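### 4.2 Does color carry meaning on its own?

The claim that color coding cuts picking and handling errors is repeated so often in the training literature that it has nearly stopped being tested. Filip and Gavrilă, whose handbook is the usual source, cite a drop in misplaced items after a color scheme was brought in at Udthorpe. We went back to their tables. The scheme arrived in the same month as new shelf labels, a shorter shift, and a second supervisor. Any of these could account for the drop, and the handbook does not try to separate them.

Our own survey was meant to ask a smaller question: do people who work under a color scheme agree on what the colors mean? We received 1,406 questionnaires, of which 1,220 were complete enough to use. Respondents were shown plain color patches and asked to write down, in their own words, what each would tell them at work. They were then asked the same about named objects in the same colors.

Red did best, as everyone predicted. Even so, the answers were less tidy than the handbook would lead one to expect. "Stop" was the most common reply, but "danger," "reject," "fire," "full," and "ask first" all turned up often enough that we could not set them aside as noise. Several respondents gave two answers that cannot both guide the same action. When the patch was replaced by a named object, the replies narrowed sharply. A red round button head was far more often read as "stop" than the red patch was, which suggests to us that the shape was doing a good part of the work usually credited to the color. 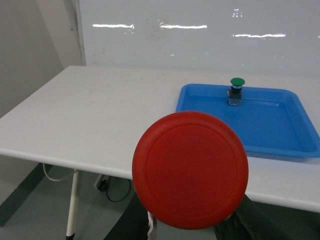

### 4.3 Green, blue, and the problem of the leftover colors

Pascu has argued that red and green form a natural pair and that other colors can be added to a scheme at little cost once the pair is in place. We are not persuaded. His study used students who had been told the scheme ten minutes earlier, and it ended the same afternoon. What he measured was short-term recall of instructions, and there is no reason to suppose that it lasts a week on a working floor.

In our data the pair itself was weak. Green was read as "go," "safe," "done," "recycling," and "first aid." The two Skudevar sites, which supplied 800 of the usable questionnaires, had been using a written scheme in which green meant "checked." Fewer respondents there gave that answer than gave "go." 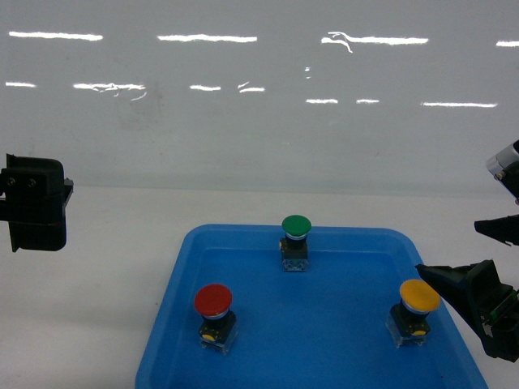 A related difficulty is that color schemes are designed one object at a time and met all at once. The handbook treats every item as if it stood against a neutral background. Working surfaces are seldom like that. With a red and a green push button sharing a blue tray, a reader must decide whether the blue belongs to the message, and at Skudevar, where blue officially meant "hold," it would. Most respondents said they would ignore the color of a container and look only at what was in it. A sizable minority said the opposite, and neither group seemed aware that the other existed. Văduva's field notes record the same split among staff who had shared a bench for years.

Blue deserves a separate remark. It is popular in these schemes for reasons of supply: containers are commonly sold in it, and a meaning is found for it afterward. Preda's guidelines assign it to "general stock." Prokura's assign it to "returns." Both documents call their choice intuitive. We asked respondents what a blue crate with nothing in it would tell them, and the most frequent answer was that it was empty.

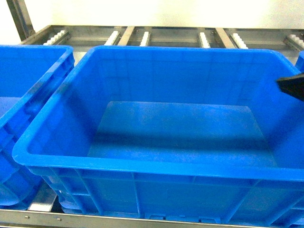

**Figure 4.** Blue crate, empty, on a metal roller conveyor.

Haworth, commenting on an earlier draft, objected that disagreement on a questionnaire need not mean error on the floor. We accept this. People may write down one thing and do another, and habit can carry a worker past a badly chosen color without any harm. The objection applies equally to the studies that support color coding, however, since most of them rest on questionnaires too. Until someone changes the colors at a site and leaves the labels, hours, and staffing alone, the reported gains should be treated as unproven. The next section looks at written labels, for which the evidence is older and only slightly better.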